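Section 4. Running the Gripper Demonstration on Open Day

Read this before visitors arrive. The Clomach sales sheet says the hand-held gripper "needs no preparation." Plan on preparation anyway.

4.1 Setting up the table

1. Use a bare tabletop. Patterned cloths bunch up under the fingers.
2. Set the tray at the back of the table and put the items for the first round in it.
3. Hold the gripper low over the table with the fingers open and check that both pads face each other.
4. Squeeze the handle slowly, then let go. If one pad lags, stop and go to Section 7.

Note: The sheet claims 2,355 cycles between adjustments. Our log from the May open day shows the first adjustment at 378. Use our number. 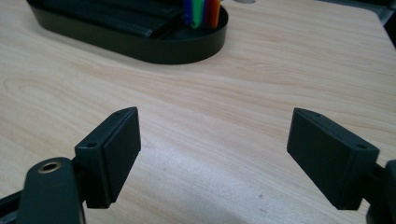

Figure 4-1. Gripper fingers open over the table, with the tray and colored pens behind.

4.2 Running the demonstration

5. Let the visitor name the item to be picked up. A demonstration where the presenter always chooses proves very little, and visitors notice.
6. Approach from the near side. Close the fingers only when the item is between the pads.
7. Lift, hold for a slow count of five, and put the item down on the table.
8. Say out loud whether the pick worked. Drops go in the log too.
9. Hand the gripper to the visitor if they ask. Limit each turn to 60 seconds.

Caution: Keep fingers, sleeves and lanyards out of the gap. The pads do not sense what they are holding, whatever the Catby brochure suggests about "gentle touch."

Caution: Do not promise that the robot arm will repeat what a visitor just did by hand. It may, on a good day — we have not seen enough good days to put it in the script.

4.3 Questions you will get

Visitors often ask if the machine has learned the task. Tell them a person is holding the gripper and making every decision. If they want success rates, give the logged count for the day and leave the Orakzai slides closed. Those rates come from 700 picks of the same block.

Send completed log sheets to Frida Vídalín before the table is packed up. Blank sheets are in the Skukodico binder, behind the spare pads.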